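Project Report – Collecting Demos for Small Object Sorting
Shaohua Qin
Saturday, October 2, 2021

Background

Our group's project is called Kutano. Goal was a policy that picks up small household stuff and puts it in the right spot, learned from human demonstrations only, no scripted motions. The plan in the proposal was 200 demos using the hand-held grippers, then train, then test on the arm in the Nastell lab. This report covers the collection part. Training is in the next one (due December).

Why hand-held

We started out teleoping the arm and it was painfully slow. Also meant every demo had the same grey bench and the same lab lights behind it. With the hand-held tools you just go to someone's place and do the task there. Messy backgrounds are good for us, the policy has to cope with them eventually.

Procedure

One operator. Check the camera lens is clean, start recording, do the sync motion, do the task, stop. Write the result on the sheet straight away – we learned this one the hard way when a whole evening of clips had to be re-labelled from memory. Colour settings locked before the first clip and left alone after that. Failed grasps are kept but flagged, Hamdan script sorts them into their own folder.
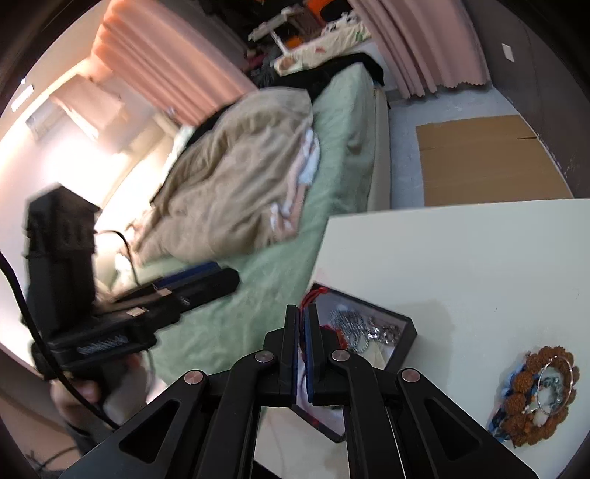 Choice of objects took longer than expected. First list was all blocks and cups, which the marker of our proposal rightly called boring. Second list went to jewellery and other fiddly things as thin parts and tangles are where the baseline from last term fell over. A tray with bead chain, a red cord and keychain rings in it is a much nastier problem than a cup: the pieces hook onto each other, the rings lie flat, and the fingers have to come down nearly closed to get between them without knocking the rim. A bracelet sitting outside the tray is easier to reach but the bangle on top of it makes the target ambiguous, so the instruction text has to say which one. We rewrote the instruction for these tasks 2 times.

Problems

Moving too fast. By far the most common. Blurry wrist footage makes the pose tracking drift and the clip gets rejected. New rule is slow approach, pause, close.

Glare off shiny metal. Closing the curtains helps a bit but then tracking gets worse becuase of the low light. No proper fix yet.

Cables. Give yourself slack before you start, not halfway through a reach.

Operator habits. Everyone grabs from their favourite side. The Uvura viewer lets you overlay the paths from a session and it was pretty obvious once plotted. Now we swap operators and shuffle the starting layout between clips.

Still to do

– finish labelling the flagged clips
– second check of gripper width calibration, the 2 sets of fingers don't agree at fully closed
– hold back one room completely for testing, dont let it leak into the training set
– back up the drive before anyone re-runs the sort script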